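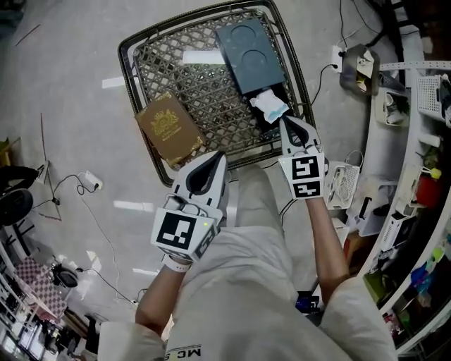

Hand-held gripper comparison: Stenix jaws against Canar jaws
Evaluation Forum > End Effectors > Hand-held devices

kvahidi
Posted in April, 9:14 am

Members are invited to comment on the following evaluation before our group commits to a purchase. We are comparing two sets of inner jaws for the hand-held grippers used in our demonstration work. The Stenix set is firm and has a shallow tread. The Canar set is softer and closes to a finer edge. Both fit the same body, and the markers do not have to be moved when the jaws are changed.

The task is to take tissue out of a small sliding box that lies in a tray, using both hands. We recorded 400 demonstrations in all, split evenly between the two sets. Of these, 136 were rejected on review. Most of the rejected runs came from the Stenix set and involved the jaws closing on the box and the tissue together.

My recommendation is to adopt the Canar jaws for all paper and fabric tasks.

Kamran Vahidi

gnegri
Posted 10:02 am

Thank you for sharing these results. I do not believe they support the recommendation as written. A rejection rate tells us about the operator as well as the jaws. Were the same people assigned to both sets, and in what order? In our own trial at Skonum, operators who began with the softer jaws did poorly for the first session and then recovered.

I would also ask how marker tracking was judged. When one hand reaches over the tray, the side marker can turn away from the head camera.

Gemma Negri

bench_ops_4
Posted 10:40 am

We use the Canar jaws daily. They wear. After 2,000 closures the edge on ours had rounded enough that thin paper slipped out. The Stenix set showed no change over the same period. Please include replacement cost in any comparison.

kvahidi
Posted 11:25 am

In reply to gnegri: the same operators used both sets, but all of them began with Stenix. I accept that this is a weakness. Tracking was judged by the number of dropped poses per run. The upper and lower markers on the body were treated as one group, so a run was kept if either remained readable.

In reply to bench_ops_4: wear was outside the scope of the trial. I will request a price for replacement edges.

tlw_lab
Posted 1:08 pm

I must disagree with the choice of task. Crumpled tissue is forgiving, as almost any jaw will catch a fold. A book is the harder test. The cover must be lifted from a flat surface, and a woven tray gives the lower jaw very little to slide against. Our group found the Ruggiero wedge tips better than either product for that purpose, although they do mark soft covers.

gnegri
Posted 1:31 pm

I agree with tlw_lab on books, but would keep the tissue task in the protocol. It shows crushing, and a lift from a flat surface does not. May I propose that the next round reverse the order of the jaw sets for half of the operators and report the 2 tasks separately?

kvahidi
Posted 2:50 pm

The proposal is accepted. The recommendation above should be read as provisional. Groups wishing to contribute runs with the Ruggiero tips may reply in this thread with their jaw opening and marker layout.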